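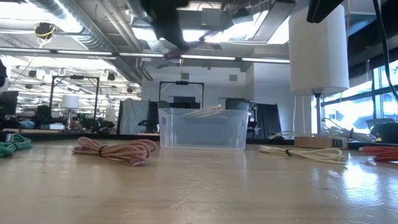
Fig. 3-1. Bundled cables and a plastic bin on a tabletop.

SECTION 3: WIRING THE HOUSE TO THE PRESTIX 242

You have unpacked the switch (Section 1) and found it a shelf (Section 2). Now it needs cables. Set aside an afternoon. The box says 20 minutes, but the box was written by a different department.

3.1 Before you start

You will need a pencil, paper, a Phillips screwdriver, a flashlight, a roll of labels, and one network cable for each room you plan to connect. The Prestix 242 is supplied with a single short cable, which reaches from the switch to a router standing beside it and nowhere else.

Any cable marked Cat 5e or better will do. Color makes no difference to speed, whatever the person at the store told you. It makes a great deal of difference to you, lying under a desk with a flashlight in your teeth, so buy a mix if you can.

CAUTION: Do not run network cable through the same hole as household electrical wiring. If you open a wall and find wires you can't identify, close the wall and call an electrician.

3.2 Plan the runs

1. Sketch the floor plan. It does not need to be good.
2. Mark where the router is, where the switch is, and every spot that needs a connection.
3. Measure each run along the path the cable will really take: down the wall, along the baseboard, around the door frame. Cables do not travel as the crow flies.
4. Add six feet to each measurement.
5. Add three more for the bookcase you forgot.

NOTE: No single run may be longer than 328 feet. If yours is, congratulations on the house.

3.3 Label both ends

Do this now. Everyone plans to do it afterward, and the Herkley support line is staffed largely on the strength of that plan.

1. Write the room name on two labels.
2. Stick one a hand's width from each plug.
3. Tug it. If it comes off, wipe the cable and try again with a fresh label.

Use names that will still make sense in a few years. "Back bedroom" is fine. "New one" is not. If you prefer numbers, the setup page accepts anything from 1 to 99.

3.4 Run the cables

1. Start with the longest run, while you are still in a good mood.
2. Undo the bundle completely before you pull. Keep the tie.
3. Feed the cable from the room toward the switch, leaving the slack at the switch end.
4. Go around corners in a gentle curve. A bend tighter than a coffee mug is too tight.
5. Fasten with clips made for the job. Do not use a staple gun. You will be tempted somewhere near the second doorway.
6. Repeat for each room.

CAUTION: Keep cables out of walkways. A rug laid over a cable hides it from you and does nothing for the cable.

3.5 Connect the switch

1. Leave the power adapter unplugged for now.
2. Connect the short cable from any free LAN port on your router to the port marked IN.
3. Connect the room cables to the numbered ports. Each plug should click. If there is no click, it isn't in, however firmly you believe it is.
4. Write the room and port number on your sketch.
5. Plug in the power adapter. The front light blinks amber while the switch starts, then turns green.

NOTE: Owners of the Grerelska wall bracket should fit it before step 2. Owners who have already done step 2 should unplug everything and think about the Grerelska wall bracket.

3.6 Check each room

1. Plug a computer into the first room's cable and turn off its Wi-Fi. Skip the second half of this step and you will be testing your Wi-Fi.
2. Look at the small light beside the matching port. Green means a link at 1000 Mbps. Amber means a slower link, usually a tired cable. No light means no link.
3. Open any web page you don't mind waiting for.
4. Move on to the next room.

If the setup page shows code 351, two cables run between the router and the switch, and the network is busy talking to itself. Remove one. If no second cable is visible, follow the ones you have by hand, with your eyes shut if it helps.

If you are replacing an older Qin switch, disconnect it before testing. The two will work together, but neither will tell you which one is at fault.

3.7 Tidy up

Coil the slack in loose loops and tie it once, snug but not strangled. Hook-and-loop ties can be opened again. Plastic zip ties have to be cut, often along with something else.

Leave the vents on both sides of the switch clear. Spare cables can go in a bin, with a label on it. Tape your sketch inside the nearest cabinet door, then continue to Section 4, Naming Your Network.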